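Idavex Jostine Two-Arm Dish Station

For canteens, break rooms and small commercial kitchens

The Jostine is a bench with two arms that handles plates, bowls and sponges, so that the people who used to handle them can go and do something else. What that something else is, we leave to you, though we have some views and they are further down this page.

Two arms, one table, small dishes and a sponge. 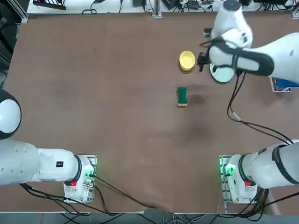
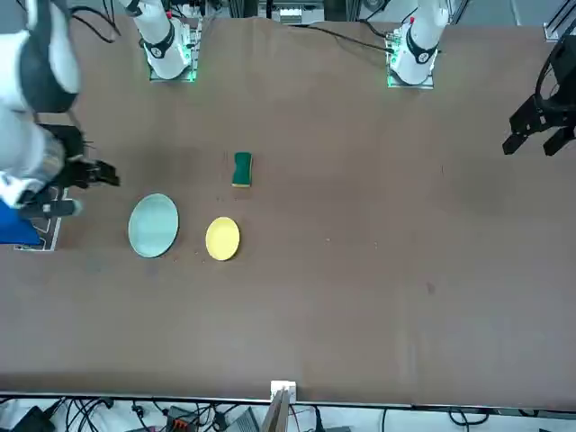

Most kitchen automation is sold on the idea that your kitchen is a factory that hasn't been told yet. Ours is sold to people who have stood at a sink at the end of a lunch shift and wondered who keeps putting yogurt in the coffee mugs. The Jostine takes the dull middle part of dish work: pick up, hold, wipe, put down, again. It doesn't scrape lasagna pans. It doesn't do knives. It has no opinion about the yogurt.

What it does

Picks up plates, shallow bowls and sponges from a flat surface
Holds a dish with one arm while the other wipes
Stacks plates by size, or in a row if you prefer rows
Moves finished dishes to a rack or tray
Stops when a person reaches in, and waits to be told to carry on

That last one annoys people in the first week. You reach in to grab a cup and both arms freeze as if you'd walked in on them. You then have to press Resume. We were asked by several buyers to have it start up again by itself, and we said no, and we will go on saying no.

What it changes for your staff

We put the first Jostine into daily use at the Erraji lunch hall, which serves 400 covers on a busy day and had one person, Kenneth Aquino, on small dishes. Kenneth was not pleased to see us. He had been told on the same morning that the station was coming and that his job was safe, and in his experience those two sentences did not usually travel together.

His job was safe. It was also different, and we'd like to be straight about how. He used to spend his shift at the sink. Now he loads the station, pulls out anything the arms shouldn't be given, and checks what comes off the end. By his reckoning he walks more, bends less and gets asked a lot more questions. The new hires ask him things. The manager asks him things. Our own engineers ring him up, which he says should be a paid extra, and after some back and forth it now is.

His hands are better. He brought that up himself, months in, while complaining about something else.

He has also lost a few things. The radio by the sink went, because the sink corner is now the station corner and there is only one outlet to spare. He used to be able to work at his own speed and go home when the pile was gone. The pile now goes at the arms' speed, and on slow days he is done before he's supposed to be, so someone finds him something else to do. If you buy a Jostine, talk to your people about this before delivery. Ask who will load it, who will check it, what happens to the spare time and who gets to decide. Four out of our last five unhappy calls had nothing wrong with the machine.

Speed

The Jostine is slower than a good dishwasher. We mean the human kind, though it's slower than the other kind too. It wipes and racks a small plate in 21 seconds. Kenneth can do it much faster, and did, next to it, on the first day, with people watching. What he can't do, and has never wished to do, is go on at that rate through the whole afternoon. The station can, and it will also do it at night with the lights off if you ask it to. (Please leave a light on. The cameras like one.)

Choosing your dishes

The arms do best with round, plain dishes that have some color to them. White on white is harder. Clear glass is a bad day for everyone. We supply a starter set of colored plates and bowls that will look, to adult eyes, as though they belong at a birthday party for a four-year-old. Buyers laugh at them and then keep using them. If you want to use your own, send us a few and we will tell you whether they'll work and give them back, generally in one piece.

Sponges should be the ordinary two-layer sort with a scouring side. Change them as you would in any kitchen, or more often than that, judging by the kitchens we've visited.

Specifications

Arms: two, bench mounted
Grippers: two-finger, one per arm, with replaceable pads
Largest load: up to 2000 grams per arm
Working surface: single flat table, wipe clean
Minimum clear floor space in front: 54 inches
Power: one grounded wall outlet, not shared with a microwave
Software: Zovard Bench, licensed per station
Training: two half days on site, for everyone who will use it and not only the manager

Installation

Our fitters need a level floor and a wall outlet. They also need somebody present who does the dishes. We used to ask for the site supervisor, and the site supervisor would show us a lovely corner that turned out to be where the bread was delivered. Now we ask for the person with the wet sleeves.

Expect the first week to be slower than before. Expect people to film it. Someone will give it a name, and it's best to let the kitchen pick, as head office names don't stick. The one at Erraji is called Gary, and we weren't consulted.

Care

Wipe the table at the end of each shift. Check gripper pads for wear and swap them when the pattern has gone smooth. Don't hose anything. We print this on the cover of the manual, on the inside of the cover and on a tag tied to the table, and we still sell a fair number of replacement parts every July when the seasonal staff arrive.

Ordering

Stations are built to order. Call or write with your table space, your daily dish count and a photo of your sink as it really looks at two in the afternoon. Don't tidy up first.

Spare gripper pads, starter dish sets and extra training days can be ordered separately. Kenneth Aquino takes visitors at Erraji by arrangement, after the lunch rush, and will answer anything you ask him, including the things we'd have put more gently.

Page last updated February 16, 2019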